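The Gripper in the Spare Room

The first thing Helju Kivi wants me to understand about her robot hand is that it has never been attached to a robot. There is a robot. It's in a crate in the garage, missing a shoulder, and it will be missing a shoulder for as long as the firm that makes shoulders keeps sending her the wrong one.

"People come over and ask to see the robot, and I show them a thing you hold like a leaf blower," she says. "Then they ask to see the garden."

Kivi repairs dental chairs for a living. She lives on the last street in Tovville before the town gives up and becomes soybeans, and she has spent most of two winters building a machine that is supposed to pick things up off the floor. She is not after chess or backflips. She would like to come home, find the floor clear, and not have done it herself.

The project is called Flukau, a name she arrived at by mistyping something else and deciding it was better. Her partner in it is Siiri Dambrauskienė, who lives two doors down and writes the software. The division of labor is simple. Kivi makes parts, Dambrauskienė explains why the parts behave so badly, and both of them go to Ateş, the bakery by the bus depot, to argue about it where neither can throw anything.

The hand came first because it was cheap. It's a pair of thick printed fingers that open and close when you squeeze a trigger, with soft ribbed pads on the inside where the gripping gets done. A camera with a very wide lens rides along behind them. You carry the thing around and do the chores yourself, with the fingers, while the camera takes it all down. Later the software studies the recordings and tries to work out what you were up to. So the way to teach a robot to tidy your house, it seems, is to tidy your house a great many times, slowly, with a worse hand than the one you were born with.

"I did point that out," Dambrauskienė says.

The early fingers were a disaster of the quiet kind. They were hard, flat and strong, and they held objects the way a stapler holds paper. Eggs were discussed and then dropped from the program. A pair of reading glasses was used without permission. Kivi redid the fingers so that the screws could be reached without taking the whole assembly apart, which sounds like a small thing unless you have spent a February evening under a kitchen lamp looking for a nut the size of a lentil.

The pads took longer. They have to give way in the middle and push back at the edges, so that they wrap a little around whatever they're holding. Kivi printed them in batches, in whatever soft filament was on sale, and cured her mistakes by making different ones. The first batch was so floppy that it could be defeated by a sock. The next squeaked. There was one set that worked beautifully for an afternoon and then took on a permanent curl, like a sandwich left out at a meeting.
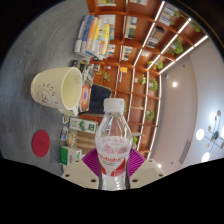 A plastic water bottle, she says, is the most annoying object in the home. It changes its mind. With the cap on and something in it, it stands up for itself; with the cap off it folds at the waist and spits on you. It's also transparent, and cameras have strong feelings about transparent things. Where a person sees a bottle, the software sees a smear of the furniture behind it, slightly rearranged. The label helps. Dambrauskienė went through a stretch of results in which the system was very good at finding labels and had no opinion on whether there was a bottle attached.

They do bottles over and over for that reason. Up close, from the side, from angles at which no sane person would approach a drink. Kivi has a theory that you should always hold the hand a bit wrong, because the robot will, and she practices this with a conviction that makes it hard to tell when she's holding it wrong on purpose.

I was given a turn. The grip is heavier than it looks, and the trigger has a dead patch at the start where you squeeze and nothing happens, so you squeeze harder and then too much happens. I got hold of a mug on my second attempt and carried it across the room like a man returning a live crab. Dambrauskienė watched the recording afterward and told me kindly that it would be useful as a negative example.

The count, when I visited, stood at nearly 2,000 recordings, and 14 of them were lost in a single morning when Kivi plugged the camera into the wrong port and it overwrote its own memory. She has labeled the port. She has also labeled the port next to it, with the word NO.

What do you get for all that? A small program that, shown a video of a hand drifting toward a thing, can say fairly well when the fingers should close. It doesn't sound like much, and Kivi's sister, who was promised a robot butler, has said as much at more than one family dinner. But closing at the right moment is most of the trick. Close early and you punch the object over. Close late and you've already shoved it under the couch, where it joins the others.

Most of the money has gone into things that don't show. There's a power supply from Virkon, bought used, with a fan that comes on whenever someone begins a sentence. There's a bin of motors that were a bargain, and another bin of the motors that replaced them. Kivi keeps a notebook of what everything cost and has asked me not to add it up.

She's unsentimental about the professionals, who do the same thing with bigger budgets and better shoulders. She reads their papers at night and steals whatever she can print. A couple of times she has written to ask a question, and gotten a long, friendly answer from some graduate student who clearly hadn't slept either. The designs get passed around, improved, broken, and passed around again. Her own finger files are up for anyone who wants them, along with a note about the squeak.

Late in the afternoon we went out to the garage to look at the crate. Kivi lifted the lid and we regarded the arm, which lay on its side in gray foam with one end politely wrapped in a dish towel. The latest shoulder had come that week. It was a left.

"It's a very nice left," Dambrauskienė said.

Kivi has been thinking about whether the whole arm could be mounted upside down, in which case a left might do. She had a sketch of it on the back of an envelope, and by the time I had my coat on they were both bent over the workbench with a ruler, and somebody had put the kettle on.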